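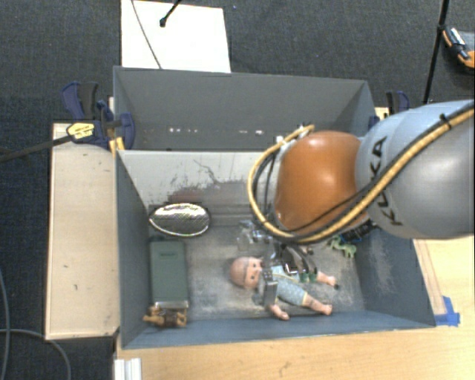 Dillham, vendredi 23 octobre 2026

Entretien de la cellule à deux bacs : faisceau, pince, serrage et remise en route

Cette fiche remplace celle de juillet. Elle concerne la cellule de prise d'objets de Dillham, celle qui a le bras KUKA au-dessus des deux bacs gris. La cellule de Kurnley a un autre bridage et un autre passage de câbles ; la partie sur les bacs ne s'y applique pas.

L'intervention complète prend une demi-journée à une personne. On peut la couper en deux après la partie pince, à condition de laisser le bras en position de parking et l'arrêt d'urgence enfoncé.

Ce qu'il faut avoir sous la main

Un jeu de clés Allen métriques, une petite clé dynamométrique, une pince coupante à ras, des colliers noirs de deux largeurs, des chiffons non pelucheux, de l'alcool isopropylique, un réglet de 500 mm, du ruban adhésif bleu, un feutre fin. Prévoir aussi une lampe frontale, le dessous du poignet est mal éclairé quand le bras est baissé.

Le carnet de cellule reste dans le tiroir du pupitre. Noter l'heure de début avant de toucher à quoi que ce soit.

1. Mise à l'arrêt

Terminer le cycle en cours depuis Skivus (menu Cellule, puis Fin de cycle). Ne pas interrompre une prise en plein mouvement : le logiciel garde alors l'objet comme « tenu » et refuse la calibration ensuite.

Passer en mode manuel à vitesse réduite. Amener le bras au-dessus du bac avant, pince ouverte, assez bas pour travailler dessus sans escabeau mais sans que les doigts touchent le fond. Si un objet volumineux se trouve dessous, la poupée par exemple, arrêter la descente plus haut ou le retirer avant de commencer.

Enfoncer l'arrêt d'urgence, couper l'alimentation de la pince au coffret, poser le cadenas. Attendre que les voyants du coffret soient éteints.

2. Faisceau de câbles

C'est le point qui donne le plus de pannes sur cette cellule. Le gros câble jaune descend le long du bras, passe sous l'articulation orange et remonte en boucle de l'autre côté. Les câbles noirs plus fins l'accompagnent sur une partie du trajet.

Vérifier la gaine sur toute la longueur, en la faisant rouler entre les doigts. Chercher les zones lustrées, les plis marqués et les endroits où la gaine est devenue dure. Insister sur le passage sous l'articulation. Une gaine simplement lustrée se note au carnet, une gaine entaillée se remplace.

Contrôler ensuite la boucle. Elle doit garder du mou quand le poignet est tourné à fond dans un sens puis dans l'autre. Cet essai se fait sous tension, en manuel, à vitesse réduite : retirer le cadenas, faire les deux rotations, remettre le cadenas. Si le câble se tend avant la butée, desserrer le point d'attache du haut et redonner de la longueur. Trop de mou ne vaut pas mieux, la boucle descend et accroche le bord du bac.

Colliers : remplacer tous ceux qui ont blanchi ou qui glissent. Serrer à la main, jamais avec le pistolet. Le collier doit tenir le faisceau sans marquer la gaine. Couper les bouts à ras. Un bout qui dépasse griffe les mains et finit par frotter sur les fils fins, et il y en a encore trop sur cette machine.

Les fils fins près de l'articulation ne doivent pas porter le poids du faisceau. S'ils sont tendus, c'est que l'attache principale a bougé ; reprendre celle-ci d'abord.

3. Pince

Nettoyer les doigts et les biellettes au chiffon imbibé d'alcool. Pas de bombe à air : elle envoie la poussière dans les axes.

Faire bouger chaque doigt à la main, alimentation coupée. Le mouvement doit être régulier, avec un jeu faible et identique des deux côtés. Un point dur en milieu de course vient presque toujours d'une fibre textile enroulée sur un axe (les vêtements de poupée en perdent beaucoup). La retirer à la pince fine, sans démonter.

Passer les vis de fixation des doigts à la clé dynamométrique, au couple indiqué dans le carnet. Marquer chaque tête au feutre une fois serrée. Si une vis tourne de plus d'un quart de tour avant d'atteindre le couple, la sortir, nettoyer le filet, remettre du frein-filet faible et attendre le temps de prise avant de remettre en service.

Mesurer l'ouverture maximale au réglet et la comparer à la valeur affichée par Skivus. Un écart de 2 mm est accepté. Au-delà, refaire l'apprentissage des butées (menu Pince, Apprentissage), bac vide sous les doigts.

4. Bacs et serre-joints

Les deux bacs sont posés l'un derrière l'autre et tenus par des serre-joints bleu et noir, sur les côtés. Toute la géométrie de la cellule dépend de leur position, et il suffit d'un appui du coude pour les décaler.

Vider le bac avant dans une caisse à part. Garder tous les objets, y compris les plus petits : les figurines se coincent dans les angles et on les oublie facilement. Les jouets font partie de la série Mahawong et doivent revenir au complet.

Essuyer le fond et les parois. L'usure du bac avant est marquée. Les rayures du fond ne gênent pas les prises. Pour la paroi arrière, où la surface est pelée par plaques, passer la main à plat : si une écaille se soulève, la décoller et la jeter, sinon elle se retrouvera dans la pince. Ne pas repeindre. La dernière retouche brillante, essayée à Kurnley, a perturbé la détection pendant des semaines.

Contrôler les serre-joints un par un. La mâchoire doit porter à plat, la poignée doit résister franchement. Desserrer d'un tour, replacer, resserrer. Ne jamais desserrer les deux côtés en même temps.

Vérifier l'alignement avec le réglet, depuis le bord de la table jusqu'au coin avant droit du bac. La cote de référence est de 283 mm. Si elle n'est plus bonne, desserrer légèrement le côté droit, pousser le bac à la main, resserrer et mesurer à nouveau. La languette de bois posée le long du bac sert de butée, ne pas l'enlever pour gagner de la place.

Remplacer le ruban bleu s'il se décolle. Coller le nouveau exactement sur l'emplacement de l'ancien, après avoir tracé un trait au feutre.

5. Câbles au sol

Ramener les câbles gris qui traînent sur la moquette à l'écart du passage des pieds. Vérifier les connecteurs côté coffret, enfoncer et visser ceux qui ont pris du jeu. Ne pas les faire passer sous un pied de table.

6. Remise en route

Retirer le cadenas, rétablir l'alimentation de la pince, relâcher l'arrêt d'urgence, acquitter les défauts. Un défaut de communication de la pince est normal au premier démarrage et doit partir au deuxième acquittement. S'il revient, vérifier le connecteur du poignet avant de chercher plus loin.

Lancer la calibration depuis Skivus, bacs vides. Le bras visite 4 points par bac. Rester près de l'arrêt d'urgence et regarder la boucle de câble plutôt que la pince, c'est elle qui accroche si le mou a été mal réglé.

Remettre ensuite les objets, sans les ranger. Commencer par les rigides (la boîte verte, l'objet ovale argenté), puis les souples, puis les petits. Laisser un peu d'espace le long de la paroi avant.

Faire une série de prises à vitesse réduite, puis passer à la vitesse de production. La boîte verte, couchée contre la paroi gauche, est la plus délicate : le doigt doit descendre entre la boîte et le bord. Si la pince touche la paroi, reprendre l'alignement au point 4 et ne pas corriger par un décalage logiciel. Les décalages s'accumulent et personne ne les efface.

7. À noter au carnet

Date et heures de début et de fin, colliers remplacés, état de la gaine jaune, couple des vis de doigts, ouverture mesurée, cote du coin avant droit, résultat de la calibration. Signaler aussi tout objet retiré de la série.

Problèmes courants

La pince se ferme puis se rouvre aussitôt : apprentissage des butées à refaire, ou axe encrassé.

Le bras s'arrête toujours dans la même orientation du poignet : faisceau trop court, revoir le point 2.

Les prises ratent toutes du même côté : un bac a glissé, mesurer la cote.

Les petits objets sont vus mais jamais pris : vérifier la hauteur du fond dans Skivus, elle revient à la valeur d'usine après une mise à jour.

Prochaine intervention quand le compteur affiche « Entretien », ou avant si la boucle a accroché un bac.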